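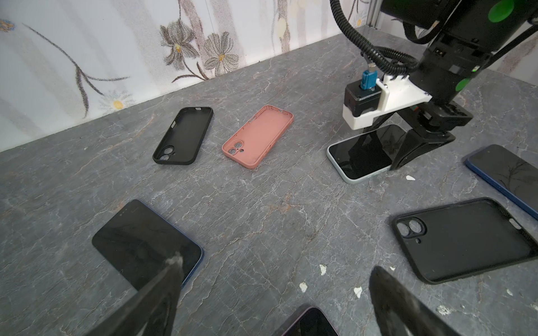
2 June 2020

Spent most of the day on the I2C core for the Drendura board. The temperature sensor still won't answer on the second bus. The first bus is fine and has been since last week, same core, same address, same pull-ups. I swapped the two sensors over before lunch to rule out a bad part, and the fault stayed with the bus.

Put the logic analyzer on it. Start condition looks right, the address byte goes out right, then the slave should pull the data line low for the acknowledge and it doesn't. On the good bus it does. I looked at the rise time on the clock line and it is slow, much slower than on the first bus. The schematic from Bodnár shows the same resistor on both, but the board in my hand has an extra connector on the second bus that the schematic doesn't show. So either I have an old drawing or they changed the layout and didn't tell us. Wrote to them and asked for the current revision. No reply by five.

In the meantime I dropped the clock on that bus to a quarter of what it was. It then acknowledged most of the time, and I ran 300 reads with 14 failures. Better than none getting through, but I can't ship that. I'll try stronger pull-ups tomorrow if I can find the right value in the drawer. I think I used the last of them on the Clanberg job.

Also found a mistake of my own. The core has a FIFO 8 bytes deep, and I had written the driver so that it checks for full only after it writes. On a long transfer it would lose a byte without saying so. It has nothing to do with the sensor, which only ever sends two bytes back, but the display code would have hit it sooner or later. Fixed it and added a test. The test fails on the old code and passes on the new, so I'm happy with that part.

Nosivum sent the new simulator license. It took three tries to install, and it wanted the old one removed first. Reran the whole test set afterward and got the same results as before, plus 4 new warnings about unused signals. Two of those are real and I cleaned them up. The other two come from the reset block and I left them alone.

Skipped the afternoon call. Ate late, leftover soup and toast. Went for a walk after and thought about the pull-ups the whole way round.

Tomorrow: resistors, chase the schematic, write up the FIFO fix. Clock stretching can wait until the bus itself is sound. The board isn't due back until September anyway.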